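Join the Skimia kitchen for our August season

Skimia is looking for two kitchen assistants to help us through our busiest month, and we'd love to hear from you even if you've never worked in a professional kitchen before!

We're a small lunch kitchen in Mukov, cooking soups, stews, dumplings and far too many kinds of pickle for offices and schools in town. On a normal weekday roughly 100 lunches go out of the door, and in August the summer camps join in as well, so it gets lively (and loud, Edgars likes his radio).

What you'll be doing
Peeling, chopping and portioning with our head cook, Liis Kazlauskienė
Packing orders and checking labels before the van leaves at 11
Washing up, shared between everyone, cooks included
Trying new recipes on Monday afternoons and telling us what you think of them

What we offer
Six-hour shifts, starting at 6 in the morning
A proper hot lunch every day
Paid food hygiene training in your first week
A good chance of staying on into autumn if you enjoy it

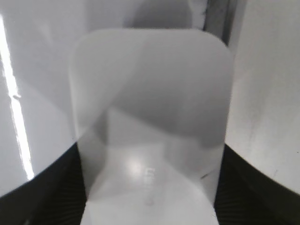

Photo: Dalia Luik / Skimia

You should be happy on your feet, an early riser and kind to the people next to you. Basic English or Latvian is fine.

To apply, send a few lines about yourself and your favourite thing to cook to Edgars Sproģis, quoting job number 3565. We answer every message, usually within a couple of days.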